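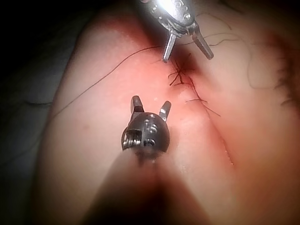 Project updates / Funded research
Reading time: 7 minutes

Stikent: second progress report to the Dovhaniuk Fund

This report covers the work on Stikent from the end of the first stage until March. The first report was mostly about the installation of the two arms and the safety checks, so I will not repeat them. The present one is about the demonstrations: how we record them, how many we have, what is wrong with some of them, and what we ask the Fund to decide before the third stage.

As a reminder, the task is the closing of a straight incision in a soft practice surface with separate stitches. A trained operator sits at the console and moves both instruments by remote control. The system records the movements of the hands, the movements of the instruments and the pictures from the cameras, and from these records the learning software, Gemulel, must later produce the movements without the operator. In this stage Gemulel was allowed to move the instruments only for short parts of the task, always with an operator at the console and a foot on the stop pedal.

Demonstrations recorded

The plan asked for 100 accepted demonstrations by the end of the second stage. We have 65. One demonstration means one complete stitch, from the first grip of the needle until the thread tails are cut. A further 24 were recorded completely but not accepted, and I explain the reasons lower down. They are kept in a separate folder and are not deleted.

We are behind the plan, and I prefer to say it at the beginning. The main cause is the time which one stitch needs. In our application we calculated from the speed of the operators when they work for training, and in such work they do not have to think about the record. When the record matters, they go slower. They wait until both instruments are at rest before they start, they avoid unnecessary corrections, and after each stitch they fill in the form. The form alone takes longer than we had planned, and we have already made it shorter once.

The second cause is that for part of the period we had only one operator. The second operator finished the training at Sellgate later than we hoped, but since then the work goes better. Of the accepted demonstrations, 26 come from the second operator. The quality is equal to the first one as far as our checks can show it, although the style is different. The first operator likes to hold the tissue edge still with the left instrument and bring everything to it. The second operator moves both hands together. At first we were worried about this difference. Gemulel seems to tolerate it if the demonstration is marked with the operator, so we now mark all of them, also the old ones.

The steps of one stitch

In the first stage we recorded each stitch as one piece. This was a mistake in our planning. The software could learn the approach to the wound quite well, but the tying was confused, because the same position of the instruments can occur in the first and in the second throw of the knot and a different movement must follow. We now divide the record into steps. The operator presses a small pedal between them, and the names of the steps are:

grip needle
bite, first edge
bite, second edge
pull through
first throw
second throw
cut

The division by pedal is not exact. Operators press late when the thread is difficult, and they forget it sometimes. Therefore we look at every record afterwards and correct the borders by hand. It is slow work and not pleasant, but the results after the correction were clearly better, mainly in the throws. Two old sets from the first stage were divided again in the same manner.

The pull-through step needed its own rule. If the operator pulls until the tail has the correct length, the instrument sometimes travels far from the wound and arrives near the border of its space. A human hand simply takes a new grip on the thread and continues. Gemulel did not learn the new grip from the early demonstrations, as there were too few examples of it. We now ask for the new grip always, also when it is not needed. The operators find it unnatural. After some sessions they did it without thinking.

Thread left on the surface

This was the most discussed question in our group. After several stitches, there can be pieces of thread on the surface which do not belong to the present stitch. They are dark and thin, the same as the thread in use, and for the camera at the instrument it is difficult to say which one is held and which one is only lying there. In the first stage we removed them after every stitch. The records were clean, and Gemulel worked well on a clean surface and badly on any other. In one test it closed the jaws on a loose piece and started to tie with it.

From the middle of this stage we leave them in place in part of the sessions. The operator does not avoid them specially, and only moves a piece away if it would be caught in the knot. We write in the form whether the surface was cleaned before the stitch. I cannot yet give a fair comparison, as the sessions with thread left in place are fewer and were mostly made by the second operator. The comparison is planned for the first weeks of the next stage.

A similar question is the light. The metal of the instruments reflects strongly when it is turned to the lamp, and at some angles the instrument throws a shadow on the lower part of the wound. We tried a weaker lamp, but then the thread was hard to follow for the operator too. We returned to the old setting and instead changed the height of the lamp a little between sessions, so that the reflections do not always fall at the same place.

Why demonstrations were not accepted

The most frequent reason was a lost needle. When the needle turns in the jaws during the bite, the operator can correct it, and we accept the record if the correction is short. If the needle falls, we do not accept it. The second reason was a fault in time between the camera and the arm: the picture came later than the movement, and the delay was not constant. We found the cause in a cable and a setting of the recording computer, and both are now repaired. After the repair the fault did not come back. All sessions now start with a short check, in which the operator closes the jaws quickly several times and we compare the picture with the signal.

The remaining ones were not accepted on account of tension. A stitch that is pulled too strongly makes folds in the surface at the side of the wound, and a stitch that is too loose leaves the edges open. We have no sensor for the force at the tip, and the operator also does not feel it through the console, so the judgement is made by the eye, from the deformation of the tissue. Two people judge each stitch separately. Where they do not agree, the demonstration goes to the separate folder. Perhaps we are too strict here. I would be glad for the opinion of the Fund's technical reader on this point.

Tests with Gemulel

The software has been tried on single steps only. On "grip needle" and "pull through" it now finishes the step in most trials without help. On the first bite it often arrives at the correct place but with a wrong angle of the needle, and the operator takes over. On the throws it makes the loop and then frequently misses the tail with the other instrument. Often the miss is small - the jaws are open beside the tail and close on nothing. After this it does not try again, because the demonstrations contain almost no second attempts. Our operators are simply too good at this movement.

For this reason we want to record some demonstrations in which the operator starts from a bad situation made on purpose: the jaws beside the tail, the loop half slipped off, the thread below the instrument instead of above it. The operator must then recover and finish the step. In the plan such records were not foreseen, and they would not count toward the agreed number if we read the agreement literally.

We also made one small change to the handover. Before, when the operator took control from Gemulel, the instruments could make a little jump, as the hands at the console were not in the same position as the tips. Now the operator must first bring the handles to the matching position, and only then the control passes over. It costs a few moments. The operators asked for it themselves and nobody wants the old way back.

Equipment and costs

The jaws of one instrument were replaced, as they no longer closed evenly at the tip and the thread slipped. This was paid from the repair line. We use more practice surfaces than we planned, because after many stitches the material tears near the old holes and behaves differently. There is still money in this line, but it will not be sufficient until the end of the third stage at the present use. I do not ask for additional money. I ask for the permission to move a part of the travel line, which we have hardly used, to materials.

The sessions at Sellgate take place in the afternoon, when the console is free from teaching. On one Sunday we could use it for the entire day, and it was our most productive session. We have asked Sellgate if this can be repeated. The answer is open.

Next stage

The remaining demonstrations will be recorded first, with both operators, and with the thread left on the surface in half of the sessions. The recovery records follow after it, if the Fund agrees. The tests of several steps in a row will begin with "pull through" and "first throw" together, as the border between these two gives the most trouble at present. A test of the complete stitch should not be expected before the last part of the stage.

Decisions requested from the Fund:

1. To accept the delay of the second-stage target into the third stage, without change of the final date.
2. To count recovery demonstrations toward the total, or to tell us that they must be additional.
3. To allow the transfer from the travel line to the materials line.

The list of all sessions, the current form and the rules for acceptance are sent together with this report. The recordings themselves are too large to send, but the technical reader can have access to them at any time through the Stikent project office.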